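Taxe de séjour : la commune peut changer le tarif en cours d'année ?
Forum > Vie locale et élus > Conseil municipal, communauté de communes

Tharushi Pramanik

Bonjour à tous,
question un peu urgente, je dois répondre à la mairie avant la fin du mois. Je loue une chambre chez moi à Trotdale, à des gens de passage, déclarée en mairie et tout, en meublé non classé. Jusqu'ici je collectais la taxe de séjour au tarif voté, je reversais, aucun souci.
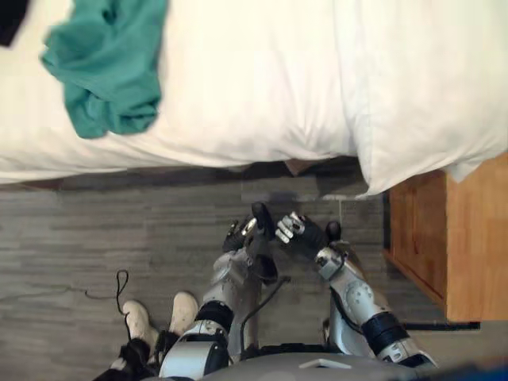 La chambre côté table de nuit

Là je reçois un courrier du service taxe de séjour. En gros : le conseil a « actualisé » le tarif, applicable dès juillet, et on me réclame un complément sur les nuitées déjà faites. 158 euros. Pas de délibération jointe, juste un tableau et une date limite de paiement.

Je suis allée à la séance du conseil pour comprendre. Le point est passé en fin d'ordre du jour, 17 voix pour, le reste contre ou abstention, débat expédié. L'opposition a demandé pourquoi ça n'était pas passé en commission finances, l'adjoint a répondu que c'était « technique ». Fin du débat. Le public n'a pas le droit de parler donc j'ai rien dit.

Mes questions :
- est-ce qu'ils peuvent voter un tarif en juin et l'appliquer en juillet de la même année ?
- est-ce qu'ils peuvent me réclamer un complément sur des nuits déjà payées par les voyageurs ? Je vais pas courir après eux...
- comment on obtient la délibération ? au guichet on m'a dit « voyez sur le site » et sur le site le dernier compte rendu date de l'hiver.

Je précise que je passe pas par une plateforme, tout en direct. Et je ne cherche pas à éviter la taxe, je veux juste payer ce qui est dû. Merci d'avance, désolée pour les fautes, j'écris du téléphone.

Tatsuya Takagi

Bonjour, c'est partout pareil, ils ont plus d'argent alors ils grattent. Chez nous à Osten ils ont fait pareil avec les ordures ménagères. Payez et votez autrement la prochaine fois, vous n'aurez jamais gain de cause pour cette somme.

Lutfa Nanayakkara

Bonjour Tharushi,
ne payez pas tout de suite. J'ai été conseillère d'opposition deux mandats (petite commune, mais on avait aussi la taxe de séjour), je réponds vite entre deux choses.

Le calendrier d'abord. Les tarifs se votent par délibération avant le 1er juillet pour une application au 1er janvier de l'année SUIVANTE. C'est dans le code général des collectivités territoriales, partie taxe de séjour, articles L2333-26 et suivants. Donc voté en juin, appliqué en juillet de la même année, à première vue ça ne tient pas. À vérifier quand même sur le texte à jour, ça bouge souvent avec les lois de finances, et il y a eu des exceptions certaines années.

Ensuite le rétroactif. Un acte réglementaire n'a pas d'effet en arrière, sauf si une loi le permet. La taxe est due par le voyageur, vous êtes collectrice. Si vous avez appliqué le tarif en vigueur au moment du séjour vous avez fait votre travail.

Attention par contre : vous êtes en non classé, et pour les non classés c'est un pourcentage du prix de la nuit par personne, pas un montant fixe. Regardez bien si le « complément » vient du nouveau tarif ou d'un recalcul de votre part à vous. J'ai vu des loueurs crier au scandale et en fait ils avaient pris la ligne des chambres d'hôtes dans le tableau. Chambre d'hôtes et meublé c'est pas la même ligne. Si vous habitez sur place et que vous servez le petit déjeuner et fournissez le linge, vous êtes peut etre dans le premier cas, pas dans le second, et là il faut aussi revoir la déclaration en mairie.

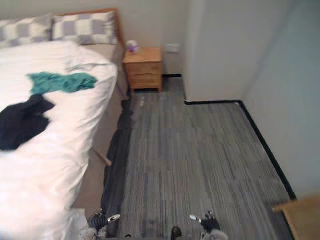
Pour la délibération, n'importe qui peut demander communication, habitant ou pas. Article L2121-26 du même code. Vous écrivez au maire, mail + recommandé, vous demandez :
la délibération complète avec annexes
la preuve de publication et la date de transmission en préfecture
le procès-verbal de la séance
le détail du calcul de vos 158 euros, nuit par nuit

Sans réponse au bout d'un mois vous saisissez la CADA, c'est gratuit, ça se fait en ligne. C'est lent, je préviens.

En parallèle, courrier à part pour contester la somme. Restez courte. « Je conteste le complément demandé, je vous prie de m'indiquer la base légale et la délibération applicable aux périodes concernées. » Gardez votre registre des séjours, dates, nombre de personnes, nuits, montants. Sans registre vous êtes mal.

Deux mois pour attaquer la délibération elle-même au tribunal administratif, à compter de la publication. Pour la réclamation sur la somme c'est une autre procédure, en principe on paie d'abord et on réclame ensuite si un vrai titre est émis. Un simple courrier avec un tableau c'est pas un titre. Regardez s'il y a marqué « titre exécutoire » quelque part.

Et allez voir les élus d'opposition, ceux qui ont posé la question sur la commission. Ils ont reçu la note de synthèse avec la convocation si la commune est assez grande, eux peuvent vous dire ce qui était écrit exactement.

Nelly Echeverri

+1 avec Lutfa pour le calendrier. J'ajoute, vérifiez qui a la compétence !! Chez nous c'est la communauté de communes qui a pris la taxe, la mairie continuait d'envoyer ses courriers avec son propre tableau, on était 20 loueurs à avoir reçu le même. Une voisine avait déjà réglé 275 euros, remboursée mais après des mois.
Et ne téléphonez pas, tout par écrit.

Tharushi Pramanik

Merci Lutfa, merci Nelly. Je viens de relire le courrier, il n'y a pas « titre exécutoire », juste « avis de régularisation ». Pas de petit déjeuner chez moi donc je pense bien meublé, mais je vais redemander. Pour la compétence aucune idée, l'en-tête c'est la mairie et l'adresse de retour c'est l'interco... J'envoie le recommandé demain matin et je mets la réponse ici quand je l'ai.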